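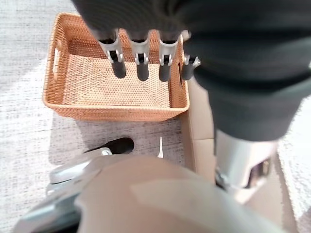 Figure 1. Hand over the rim of a basket.

Week 7. Price indexes: what the basket measures and what it doesn't
Handout, revised March 18, 2018

Read this before the lecture and bring a calculator. Last week we used the inflation rate as if it were a thermometer reading. We deflated wages with it, compared decades with it, and did not ask where it came from. This week we ask.

1. The basic idea

A price index answers a question that sounds simple: how much more does it cost to buy the same stuff? Somebody writes a list of goods and services, works out how much of each a household buys, prices the list today, prices it again later, and divides. The first period is set to 100. If the later figure is 125, prices are said to have gone up by 25 percent.

Almost every word in that paragraph hides a decision. Which household? What counts as a price? How long can you keep calling it the same stuff when half the items on the list are no longer sold?

The list is called the basket. The word is friendly and a bit misleading. A basket suggests things you carry home from a store. In most indexes the biggest single part is housing, and a good deal of the rest is insurance, transportation, medical care, phone service and so on. Food at home is a smaller share than students usually guess. Keep that in mind when people complain that the official rate can't be right because eggs went up.

(Keep it in mind also when officials use it to brush off the complaint. Poor households spend a larger share on food. For them, eggs matter more than the index allows.)

2. A worked example

Two goods only, one household.

First year: a loaf of bread costs $2 and a bus ride costs $1. The household buys 50 loaves and 100 rides. Total: $200.

Second year: bread costs $3, a ride still costs $1. The household now buys 30 loaves and 150 rides. Total: $240.

Method A uses the first year's quantities. Cost of 50 loaves and 100 rides at the new prices is $150 plus $100, or $250. Divide by $200 and the index is 125.

Method B uses the second year's quantities. Cost of 30 loaves and 150 rides at the old prices is $60 plus $150, or $210. At the new prices it is $240. Divide and the index is 114.3.

Same household, same prices, no errors in the data. One method says 25 percent and the other says 14.3 percent. The gap comes from the household moving away from bread when bread got expensive. Method A pretends it didn't. Method B pretends it had been eating less bread all along.

A common fix is to multiply the two ratios and take the square root, which gives 119.5. Textbooks speak well of this number. It passes a number of formal tests and I have no quarrel with the tests. But look at what we did: we had two answers to two different questions and we averaged them. Ask yourself what question 119.5 is the answer to. There is a decent reply, and it depends on assumptions about tastes that we will get to in Week 9. I would like you to be uncomfortable until then.

3. Substitution, and how far you want to take it

The usual complaint about Method A is that it overstates inflation by ignoring substitution. If beef goes up, people buy chicken, so the cost of keeping up the same standard of living rises by less than the cost of the old basket.

Fine, as far as it goes. Now push it. If chicken goes up too, people buy beans. If rent goes up, people move in with their parents. All of this is substitution. At some point we have stopped measuring the cost of the same life and started measuring the cost of whatever people can still pay for.

The theory has an answer: the comparison must hold well-being constant, so the move to beans should only count to the extent that the household is no worse off after being paid for the change. That is correct on paper. In practice well-being isn't observed. Quantities are. Read any claim about "substitution bias" with this in mind, and check what the author used in place of the thing that can't be seen.

4. Practice case: the Favus index

We will use the made-for-class Favus index through the rest of the unit, so get to know it now. The rules are:

The basket has 300 items. Prices are collected once a month in stores and by phone.

Rents come from a separate panel of 532 dwellings.

Quantities come from a household spending survey and are updated every few years.

In November, prices were obtained for 283 of the items. The rest were out of season, out of stock, or gone for good.

Start with the last line. What do you do with the missing 17? You could carry forward the old price, which builds in an assumption of zero inflation for those items. You could assume they moved like similar items, which is better, provided that you know which items are similar. Or you could find a replacement. Each choice shifts the index a little, and the published number comes out to one decimal place either way, with no sign of which was used.

Next, the rent panel. It is made up of rented homes, but most households in Favus own theirs. What is the price of living in a house you own? The usual approach is to ask what it would rent for. An owner with a fixed mortgage pays nothing more when rents rise, but the index says that her housing got more expensive. There are good reasons to do it this way (a house is partly an investment, and we don't put stocks in the basket). There are also good reasons why owners don't recognize the result. Both can be true and you should be able to explain both on the exam.

5. Quality change

Two cases.

Case one. Gerkano instant coffee came in a jar of 300 grams. It now comes in a jar of 283 grams at the same shelf price. The price per gram has gone up by a factor of 300 divided by 283, so 6.0 percent. A careful price collector catches this. A tired one sees the same label and the same price and writes down no change. This case is easy in principle, because coffee is coffee and grams are grams.

Case two. The Herard washing machine on the list is discontinued. The new model costs more, uses less water, has more settings, and may or may not last as long. How much of the higher price is inflation and how much is a better machine?

There are several methods. One asks what the added features cost to produce. Another runs a regression of price on features across many models and reads off what each one is "worth." The regression is clever, and I encourage you to learn it. It also credits the buyer with the full market value of features she may not have wanted and could not refuse, the old model being off the market. Durability, the feature that many people would pay for, tends to be missing from the data because it takes ten years to observe.

I don't know which way the total error goes. People who are certain that quality adjustment makes official inflation far too low should show their arithmetic. So should those who are certain that it is still too high. I have read a fair amount from both camps and it leans on a few favorite products.

6. Whose basket?

The weights in most indexes are built by adding up all spending in the economy. A household that spends five times as much therefore counts five times as much. The result describes the average dollar well and the average household less well. You could instead work out a set of weights for each household and average those, so that everybody counts once. The two can differ for years at a stretch if the prices of necessities and luxuries move apart.

Geography does the same thing. If Tavares is a town with falling rents and Favus is a city with rising ones, an index covering both may show rents flat, and be wrong for every tenant it covers.

None of this makes the index useless. If you want to adjust national spending totals, weighting by dollars is the right thing to do. If you want to know whether a pension keeps up with a retired person's bills, it probably isn't. Trouble starts when a number built for one job gets written into contracts and laws for another — and it always does, because it is published on time and it is free.

7. Things to watch for in the readings

"Real" with no deflator named. Real according to what?

Comparisons over fifty years or more. The basket at one end shares very little with the basket at the other. Chaining the years together gives you a number, but the number rests on every small choice made along the way.

Home-made indexes claiming that true inflation is two or three times the official rate. Test them by compounding over twenty years. Most imply that people today are far poorer than they plainly are.

A change of 0.1 in the monthly rate treated as news.

8. Problems, due next week

1. Redo the example in Section 2, but let the bus fare fall to $0.50 in the second year. Quantities stay as given. Compute A, B, and the square root of their product.

2. One item is priced in two stores. In the first, the price goes from $1 to $2. In the second, it goes from $2 to $1. Compute the average of the two price ratios, then the ratio of the two average prices. One says prices rose 25 percent, the other says nothing changed. Which would you publish? Defend it in a paragraph.

3. For the 17 missing Favus items, suppose they carry 5 percent of the total weight and the other items rose by 2 percent. Find the index with the missing prices carried forward and again with the missing items assumed to move like the rest.

4. Write down everything you paid for last week, including your share of rent. Compare the shares with the published weights on the course page. One page at most, and please don't round until the end.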